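Notebook - small item clearing, hand-guided demonstrations
March 27, 2018 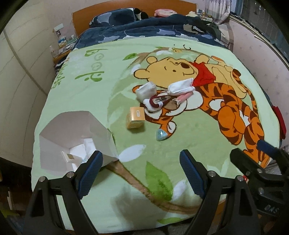
Jérémie Baudry wants the order of picking left free. If everyone starts with the easiest thing, he says, the policy only ever learns the easiest thing first, and it will be lost when that one is missing. He would sooner have untidy demonstrations from several people than a clean set from one.

I half agree. Free order from now on, but the person demonstrating decides before the first move and sticks to it. Changing your mind in mid-reach gives a wobble in the path, and we spent most of February cutting those out by hand.

Task as it stands: small items on the bed go into the open paper container, one at a time, fingers opened fully between picks. The Pooh blanket stays on for the whole block. It is plush and busy with print, and the Narora segmenter has trouble with both. On the pale green parts it does well enough. Over Tigger's head, where the cluster is, it wants to join the white packets to the white patches in the print.

Notes on grasps:

Plastic-wrapped packet - approach from above, fingers wide. The shiny top upsets the depth estimate, so go by the sides.

Folded white packet - it lies partly over the pink tube-shaped thing, so it has to go first or both come up together. Don't pinch the blanket with it. If you do, let go and mark the run, don't shake it loose.

Dark red piece with the clip-like metal centre - close on the red part, slowly. Gomis pads only, the Leclerc ones are too smooth for this.

Small orange-yellow box - no trouble. Use it as the warm-up.

Light blue triangular one - rounded, so come in low and keep the wrist still while closing.

The container opening faces the person demonstrating. Keep it that way between runs. I turned it once without thinking and had to throw away 8 runs.

Total after cleaning is 462 demonstrations. Sekholm asked for 2346 across all the rooms, so we are well short, and I'd like to stop at 20 per person per sitting - the later ones get sloppy and the release comes too high over the container.

Still to do:
check clock offset between the two grippers
new labels for the marked runs
ask Jérémie whether a dropped item counts as a failed run or a second attempt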